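Keeping Records Flat and Quiet 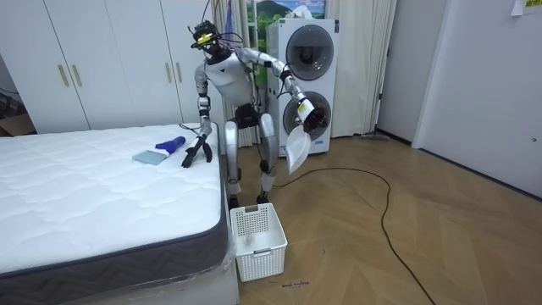 A bare mattress and a laundry basket on a herringbone floor.

Bedrooms are where most record collections end up, usually after a discussion. A few habits for yours:

Stand LPs upright. A pile of 21 will warp the bottom one, which is always the one you liked.

Swap paper inners for poly-lined. My Barrios 12-inch came in something like sandpaper.

Keep the shelf off the radiator wall, especially in December.

Brush before each side, 2 turns of the platter. Sakda Boonyarit does five and still gets crackle.

Check the shelf's load rating. 325 LPs weigh more than your optimism.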